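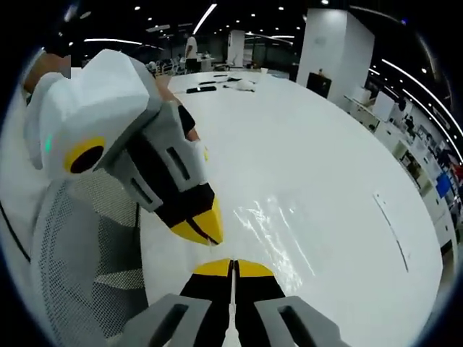 Wallside Payouts and Statements FAQ

Last updated September 14, 2021. Quick update, more to come when we get a minute.

When do I get paid?
Two working days after the batch closes. Batch closes at 9pm. Anything taken after 9 goes in the next one. Bank holidays don't count as working days, sorry.

Can I change the closing time?
Yes, once a month. Settings, then Payouts, then Batch. If you run a late bar or takeaway, put it at 4am, saves a lot of head scratching.

My payout is less than my sales. Why?
Fees come off first. Then refunds. Then any disputes. So if you took 1,485 pounds and gave back 300, you'll see 1,185 less the fees. The full breakdown is on the payout page, click the date not the amount (the amount link opens the old summary, we're fixing it).

What's the difference between a statement and a payout report?
Statement = whole month, all batches, has your business name and address on it. Payout report = one batch only. Your accountant almost certainly wants the statement.

When does the monthly statement come out?
Third working day of the month. You get an email. If you don't, check the address under Contacts, it is often somebody who left.

The May statement was wrong. Has it been redone?
Yes. Refunds showed twice for anyone who swapped to a Drosa reader part way through the month. Payouts themselves were right, only the paper was wrong. Download it again and bin the old one. The corrected one says "v2" at the bottom of page one.

Can I send statements straight to Clikiner?
Yes. Connect it under Exports. First sync takes an hour or so, after that it's overnight. It only goes back twelve months, older stuff you'll have to download as CSV and upload yourself.

Clikiner shows a payout my bank doesn't have
Probably still on its way. We export when the batch is sent, not when it lands. Give it untill the next working day. Still nothing, send us the payout number.

How do disputes show up?
As a minus line with a D in front of the number. We take the amount when the dispute opens and put it back if you win. There's a handling fee as well, seperate line, you get that back too if you win.

How long do I have to answer one?
Ten days from our email. Send the lot in one go please: receipt, delivery proof, any messages. Drip feeding slows it down.

Is there a limit on one payout?
New accounts, 3,613 pounds per batch for the first 60 days. Anything above rolls over to the next batch. Need it lifted sooner? Three months of bank statements to Signe Þrastardóttir in Accounts.

I've changed bank. What now?
Add the new account, don't delete the old one yet. We send a penny to check it. Old one can go once a full payout has landed in the new one.

Can two shops share one statement?
No. One per trading location. You can download them together as a zip though.

Why was I charged for a paper statement?
Someone ticked Post under Delivery. Untick it. Charges already made stay, but ask Oluf Brynjólfsdóttir if it was clearly a mistake.

Who do I ask about tax?
Your accountant. We can tell you what a line means, can't tell you where it goes on your return.

Still stuck?
Use the form under Help. Merchant number and payout number in the first line, please. Replies same day if it's in before 3.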